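13/10/2022

I finally split the step segmenter out of Jukora into its own process. It had been sharing a thread with the hand tracker, and every time the tracker stalled on an overlap the segmenter wrote a boundary that had nothing to do with the task. The new one reads tracker output from a queue and never touches the images.

The pen task is what forced it. White pen, white table, white wall. Object masks are close to useless there, so I dropped them and kept three signals: distance between fingertips, relative wrist rotation, and a contact score per hand. The window is 16 samples. The segmenter proposes a boundary when at least two of the three change sign or cross a threshold inside the same window.
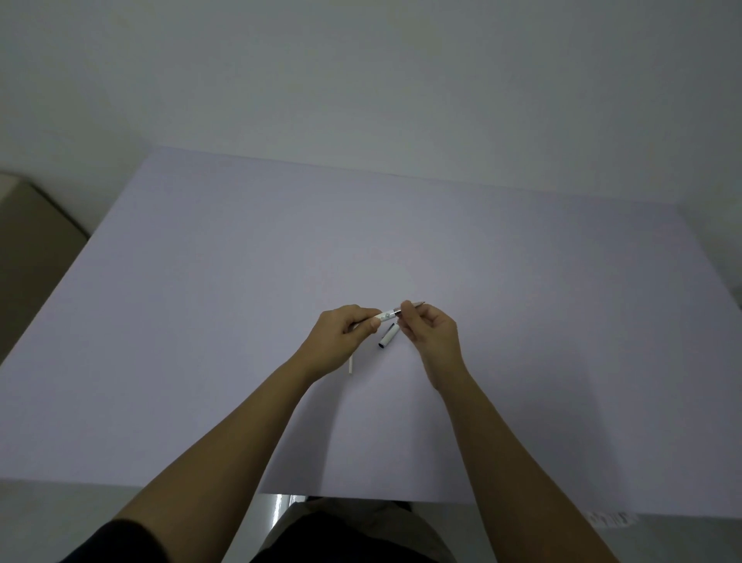
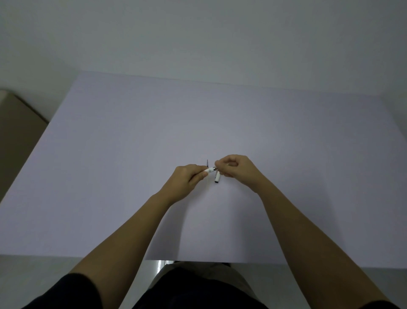 With both hands on the pen, the fingertip distance stays small and carries very little. Rotation has to do most of the work, and my rotation signal had a bug. I was unwrapping at 360 in one module and storing radians in the next, so some long twists came out as a pair of short ones. Fixed in the Grondby branch, with a test this time.

Before the fix, the pen set had 127 proposed boundaries that matched no label. I haven't rerun the full set. On the short subset the double twists are gone, but regrasps still get cut as if they were new steps. I tried a minimum step length and took it out again. It hid the regrasps and also ate the real cap removals.

Sutanto wrote in after the last post to say that regrasps should be labels of their own, and that a planner downstream would want them anyway. The message went on: "If you filter them in perception, you'll be rebuilding them in control by March." Orkitum's format already has a field for sub-steps, which I've been leaving blank. So the next change is to fill it, with the parent step kept intact, and see whether the planner can read it without a schema bump.

Queue depth is set to 2000 for now. Memory is fine.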